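Jellgate sim cell kit, anyone past the trial?

torquelimit
Posted November 2, 2021
We have had the Jellgate tabletop pack on trial since August. It ships as an arm-and-gripper model, a set of bins and parts, a wrist camera config and 10 task files. Install was clean. My question is contact behavior on thin parts. The rings in our set sometimes slide out of the fingers on lift, and I can't tell if that is our friction value or their mesh.

bolt_circle
Check the collision mesh first. Prornley had the same problem with their ring set until they swapped the convex hull for a decomposed one. A hull fills in the hole, so the finger never gets inside.

torquelimit
Already decomposed. I went through it in the viewer.

m_oday
Then it's timestep. Default is too coarse for a part that thin. We run 2 ms and got 86 percent on the ring task. Before that it wasn't worth logging.

bolt_circle
Disagree. Halving the step hides bad contact parameters and doubles your run time. Fix the pad stiffness.

m_oday
Run time is cheap. Tuning stiffness per part is not.

gantry7
What does the layout look like on the trial license? The Brandão pack only gives you a fixed table and you can't move the bins.

torquelimit
Bins move, arm base moves, wall and floor textures randomize. Renders from our setup, two room views and one close on the gripper:

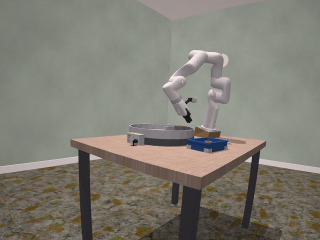
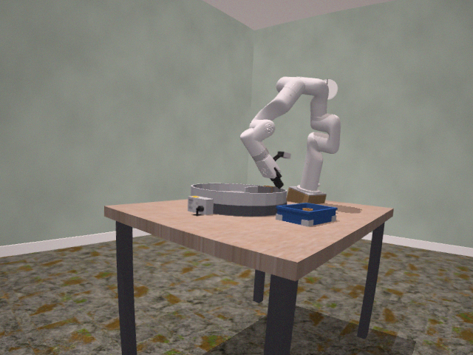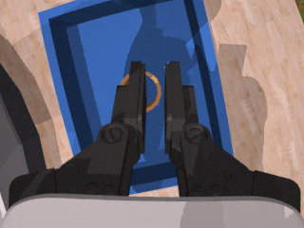
gantry7
More than I expected at trial level. Does the randomizer touch lighting as well, or only textures? With Brandão we had to script the lights ourselves, and the segmentation model still fell over on shadows.

torquelimit
Lighting is in the same config block. Direction and intensity, no color temperature. I filed a request for that and got a ticket number back.

prisine_user
Worth comparing with Prisine before you pay. Fewer assets, but the contact settings are exposed per geometry, so you can both stop arguing about timestep. Export is worse.

bolt_circle
Export is much worse. I lost 7 joint limits going through it.

m_oday
Post your pad friction and solver iterations and I'll run the ring task here at both steps.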